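July, gone ten at night

Back from the workshop at Holetstead with sore knees and black fingertips, and I ought to go to bed, but I want to get this down while I still remember which bolts I moved.

So, the left arm is back on! I spent most of the afternoon on my back under the table with the hex key set, shifting its bracket along the rail 2 mm at a time, because whoever designed the slot in these mounts (me, last winter) didn't leave enough room to get a spanner in properly. I must have taken it off and put it back more often than I care to write here. The new T-nuts from Medonville are much better than the old ones, which used to spin round in the groove the moment you looked at them. I should have bought the bag of 100 and been done with it. I got the little bag, of course, and now I'm rationing.

Then the controller. Stokero (that's what I've called the program, it's been Stokero for so long I forget why) wouldn't talk to the left side at all to begin with. I swapped the cable, swapped it back, restarted everything, had a biscuit, and then found I'd given both wrists the same address when I reloaded the settings. Twenty minutes of my life. I've written LEFT and RIGHT in big letters at the top of each file now, which I could have done in March.

After tea I got on to what I'd gone in for, the clearing-up job. I want the pair of them to be able to lift dishes off a table and put them on a shelf, both arms working at once and neither of them clouting the other. Bowls first, as there's a rim to get hold of. Plates worry me a good deal more - they sit so low that the fingers have hardly anything to go under. 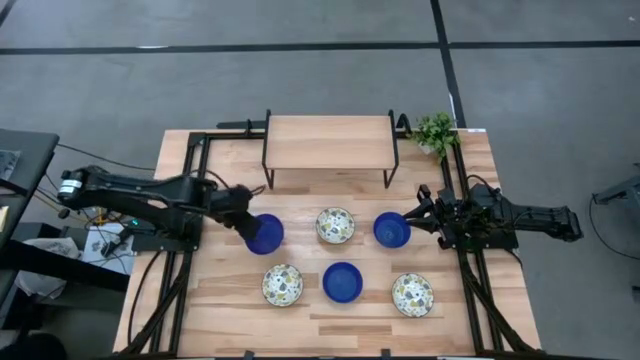 Both arms with a bowl each, plates still to come. The shelf at the back is where it's all meant to end up.

I've left the grip force at 56 for both sides. It was higher in the spring and I didn't like the noises. The bigger headache is the tilt, and I've been thinking about it all the way home. If a bowl is tipped when it gets to the shelf it'll come down on one edge, so somewhere between lifting and setting down the wrist has to level itself, and at the moment I've got no step for that. I could just add a fixed turn, but that only works if the arm always grabs the same bit of rim. Need to draw it out on paper.

The log file from this evening runs to 1446 lines and I've read maybe a third of it. There's a lot of moaning about the shoulder joint on the right. Might be the cheap bearing, might be me being mean with the grease again. I'll have the cover off next time and look.

Other things, before I forget. Tidy the cables on the right-hand side, they hang down in loops and I'm going to put my foot through one. Ring Nägeli about the spare finger pads, they said the end of the month and I've heard nothing. Take my own tea bags. And put a bit of foam along the edge of the shelf before I let either arm near it with a plate.

Bed now, it's nearly eleven.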